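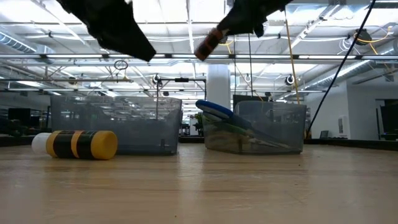 3. 연구 대상과 자료

3.1 오터브브리지의 합주 강습

본 장에서는 오터브브리지(Otuvbridge) 지역의 재즈 합주 강습에서 구전 편곡이 전승되는 과정을 검토하기 위하여 수집한 자료의 범위와 성격을 밝힌다. 구전 편곡이란 악보로 고정되지 않은 상태에서 연주자들이 리허설 도중 말과 노래, 시범 연주를 통하여 합의해 나가는 편곡을 가리킨다. 선행 연구는 대체로 상업 음반에 남은 최종 결과를 분석하는 데 집중해 왔으며, 합의에 이르는 중간 단계를 다룬 경우는 드물다. 녹음된 연주만으로는 어느 성부가 먼저 제안되었고 어느 성부가 나중에 덧붙었는지를 판별하기 어렵다는 점이 그간의 한계로 지적되어 왔다.

오터브브리지의 강습은 트롬본 연주자 레오바르도 에스코베도(Leobardo Escobedo)가 개설하여 여러 세대의 수강생을 거치며 이어져 왔다. 초기의 강습은 극장 지하 연습실에서 열렸고, 이후 엘리브게이트(Ellivgate) 거리의 건물로 옮겨 현재에 이른다. 강습은 매년 9월에 시작하여 이듬해 봄 공개 연주회로 마무리된다. 편성은 해마다 달랐으나 관악기 네댓 대와 리듬 섹션을 기본으로 하였다. 강습에서는 첫 석 달 동안 악보의 사용을 금하는 관행이 있었는데, 이 관행은 본 연구가 해당 강습을 사례로 선정한 가장 큰 이유이다.

에스코베도는 수업 중에 완성된 편곡을 제시하는 일이 거의 없었다. 그는 주제 선율을 한 차례 불러 준 다음 색소폰 주자에게 대선율을 찾도록 하였고, 그 결과를 다른 관악기 주자들이 따라 부르게 하였다. 악기를 드는 것은 그 뒤의 일이었다. 드럼 주자에게도 같은 원칙이 적용되어, 선율의 악센트를 입으로 말한 뒤에야 심벌 패턴을 정하도록 하였다.

3.2 녹음 자료

분석의 중심이 되는 자료는 강습 측이 보관해 온 리허설 녹음테이프 37개이다. 대부분 카세트이며 일부는 릴 형식이다. 녹음은 휴대용 기기로 이루어졌고, 마이크의 위치가 일정하지 않아 베이스와 피아노 왼손 성부의 식별이 어려운 구간이 적지 않다. 테이프의 총 재생 시간은 약 200시간이다. 이 가운데 동일 곡의 연습이 세 차례 이상 연속하여 기록된 부분을 우선 분석 대상으로 삼았다.

테이프의 겉면에는 곡명과 담당 강사의 머리글자가 적혀 있으나 기재 방식이 통일되어 있지 않다. 곡명이 약칭으로만 남은 경우가 많고, 같은 약칭이 서로 다른 두 곡을 가리키는 사례도 확인되었다. 이러한 경우 주제 선율을 직접 청취하여 곡을 확정하였으며, 확정할 수 없는 것은 분석에서 제외하였다. 녹음의 선후 관계는 강습 출석부와 대조하여 추정하였다. 출석부가 결락된 시기에 대해서는 참여 연주자의 음색과 편성의 변화를 보조 근거로 사용하였다.

디지털 변환은 음반 복원 업체 쿨로(Cullo)에 의뢰하였다. 변환 과정에서 잡음 제거는 적용하지 않았다. 잡음 제거를 거칠 경우 연주 사이에 오가는 낮은 목소리의 대화가 함께 손상될 우려가 있었기 때문이다. 리허설의 대화는 본 연구에서 연주 못지않게 중요한 자료이다. 재생 속도의 편차는 피아노의 기준음을 참조하여 보정하였으며, 피아노가 등장하지 않는 구간은 원래의 속도를 그대로 두었다.

3.3 면담 자료

녹음만으로 확인할 수 없는 사항을 보완하고자 과거 수강생 일곱 명과 반구조화 면담을 실시하였다. 면담 대상자는 강습에 두 해 이상 참여한 연주자 가운데에서 선정하였으며, 현재 직업 연주자로 활동하는 이와 그렇지 않은 이를 모두 포함하였다. 면담에서는 해당 연주자가 참여한 리허설의 일부를 함께 들으면서 당시의 의사 결정 과정을 회고하도록 하였다.

알토 색소폰 주자 비톨트 크라예프스카(Witold Krajewska)의 진술은 특히 상세하다. 그는 관악 파트의 백그라운드 리프가 정해지는 과정을 “누가 먼저 틀리느냐의 문제였다”고 회고하였다. 한 주자가 기억을 잘못 더듬어 다른 음형을 연주하고, 옆자리의 주자가 그것을 따라가면 잘못된 음형이 그대로 편곡의 일부로 굳어졌다는 것이다. 실제로 녹음에서는 두 번째 코러스의 리프가 회차를 거듭하며 한 박 앞으로 당겨지는 현상이 관찰된다. 다만 최초의 변화가 착오였는지 의도된 제안이었는지를 녹음만으로 단정할 수는 없다.

면담 대상자들의 기억이 서로 일치하지 않는 경우도 있었다. 발라드 곡의 종결부를 누가 만들었는가에 대하여 세 명이 각기 다른 이름을 들었다. 본 연구는 이러한 불일치를 오류로 처리하지 않고, 공동 편곡의 저자성이 기억되는 방식의 한 단면으로 다루었다.

그림 2. 목재 작업대와 안쪽으로 뻗은 두 대의 검은색 로봇 팔. 작업대 위에 반투명한 짙은 회색 플라스틱 트레이가 놓여 있다.
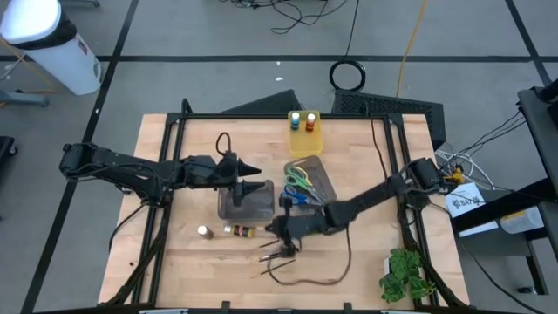 3.4 채보와 부호화

채보는 연구자가 일차로 작성하고, 강습과 관련이 없는 연주자 한 명이 이를 독립적으로 검토하는 방식으로 진행하였다. 전체 연주를 채보하는 대신 편곡상의 변화가 일어난 지점을 중심으로 400개의 악구를 추출하였다. 각 악구에는 성부, 곡 안에서의 위치, 변화를 촉발한 행위의 유형을 부호로 부여하였다. 행위의 유형은 언어적 지시, 노래에 의한 시범, 악기에 의한 시범, 그리고 별도의 신호 없이 연주 중에 발생한 변화로 구분하였다.

스윙 리듬의 표기는 관례에 따라 균등한 팔분음표로 통일하였다. 미세한 시간 차이가 편곡의 변화와 관련된다고 판단되는 경우에만 별도의 주석을 달았다. 음높이가 의도적으로 흐려진 음은 괄호 안에 적고, 벤드와 폴의 길이는 인접한 박을 기준으로 표시하였다. 검토자와 연구자의 채보가 다를 때에는 해당 구간을 함께 다시 들은 뒤 합의된 표기를 채택하였으며, 합의에 이르지 못한 악구에는 두 표기를 병기하였다.

부호화의 틀은 수브라마니암(Subramaniam) 모형을 수정하여 사용하였다. 이 모형은 본래 소규모 성악 합주를 위하여 고안된 것으로, 한 사람의 제안이 나머지 구성원에 의하여 수용되거나 거부되는 과정을 단계별로 기술한다. 그러나 재즈 리허설에서는 제안이 연주의 흐름 속에서 이루어지는 경우가 많아 수용과 거부의 시점이 분명하지 않다. 이에 본 연구는 ‘유보’ 단계를 추가하였다. 유보란 새로운 음형이 한 차례 연주된 뒤 언급되지 않은 채 남아 있다가 이후의 회차에서 다시 나타나는 경우를 말한다.

3.5 자료의 한계

자료의 해석에는 다음과 같은 제약이 따른다. 첫째, 테이프의 보존 상태가 고르지 않아 초기 강습의 비중이 낮다. 둘째, 녹음 여부는 강사의 판단에 맡겨져 있었으므로 잘 진행된 리허설이 더 많이 남았을 가능성을 배제할 수 없다. 이 점은 면담에서도 거론되었으나, 녹음되지 않은 리허설의 내용을 복원할 수단은 현재로서는 없다. 셋째, 영상 기록이 전하지 않아 눈짓이나 손짓에 의한 신호는 분석에 반영되지 못하였다. 3.4절에서 신호 없이 발생한 변화로 분류한 악구 중 일부는 이러한 비언어적 신호에 따른 것일 수 있다.

면담 자료의 인용은 대상자의 동의를 얻은 범위로 한정하였다. 리허설 중의 사적인 대화는 채록에서 제외하였고, 미성년 수강생의 발언은 내용만을 요약하여 제시한다. 다음 장에서는 블루스 형식의 곡을 먼저 다루고, 이어서 32마디 형식의 곡에서 나타나는 유보 단계의 분포를 검토한다.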